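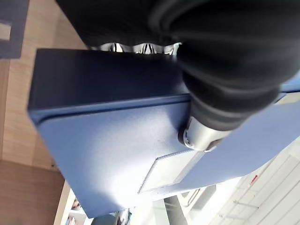 Femdale Storage Hall, Unit 59
Monthly walk-through checklist, October
Items are marked OK, Fix, or Watch. Comments follow each item.

Entry and exits

1. Front door closes and latches on its own. OK
Closer was adjusted after the September walk-through. It still slams if the loading door is open at the same time.

2. Exit signs lit. Fix
The sign over the rear door is dim on the left side. New lamp ordered from Nerton.

3. Exit paths clear, at least 36 inches wide. Fix
Two pallets of returned stock were standing in the rear aisle. They were moved during the walk-through. The floor tape there has worn off and needs to be put down again before the pallets creep back.

4. Emergency lights come on with test button. OK
Held for 30 seconds each. The one by the restroom takes a moment to come on.

Shelving and stacking

5. Load signs posted on every bay. Watch
Bay 4 sign is faded but can be read at arm's length. Limit is 1000 pounds per shelf. Reprint when the others are due.

6. Uprights straight, no dents at fork height. Fix
Dent on the aisle side of the Bay 7 upright, front face. The two lower shelves have been unloaded and the bay is tagged. Do not reload until the Drilter installer has looked at it. The same upright was noted in the spring as a scrape. It is past that now.

7. Beam clips in place. OK
One clip missing in Bay 2, replaced from the spare bag. Spare bag is down to three.

8. Boxes stacked no higher than the painted line. OK
Line is hard to see behind Bay 9. Repaint when the floor tape gets done.

9. Heavy items on lower shelves. Watch
Mostly followed. Paint cans had gone up to shelf three again in Bay 5. Moved down.

Fire equipment

10. Extinguishers hung, pinned, and charged. OK
Tag 129 is due for its yearly service in November. Call Song Fire Service early, as they book up.

11. Sprinkler heads have 18 inches of clear space below. Fix
Christmas decorations on top of Bay 11 were too close. Taken down and put on the floor for now, which makes the aisle tight. They need a proper place.

12. Electrical panel clear for three feet. OK
Broom and dustpan were leaning on it. Hook them on the wall.

Floor and housekeeping

13. Floor dry, no loose mats. Watch
Damp patch by the rear door after rain. The sweep at the bottom of the door is torn at one corner. Towel put down - not a repair.

14. Trash and cardboard removed. OK

15. Step stools and ladders in good shape. Fix
The six-foot ladder has a loose spreader on the left. Taken out of use and tagged. The two stools are fine.

16. First aid kit stocked. Fix
Short on large bandages and eye wash. The cold packs are good through next year.

Carried over from last month

Dock light flickers. Still open. The ballast was swapped and it flickers the same as before, so the switch is next.
Gap under loading door. Closed.
Quote for new floor tape and line paint came in at $1395 for the whole hall. On hold until Bay 7 is settled. If the upright has to be changed, the tape there would come up anyway.

Next walk-through starts at 7:30 a.m. from the rear door. Bring the Bay 7 tag sheet and a flashlight.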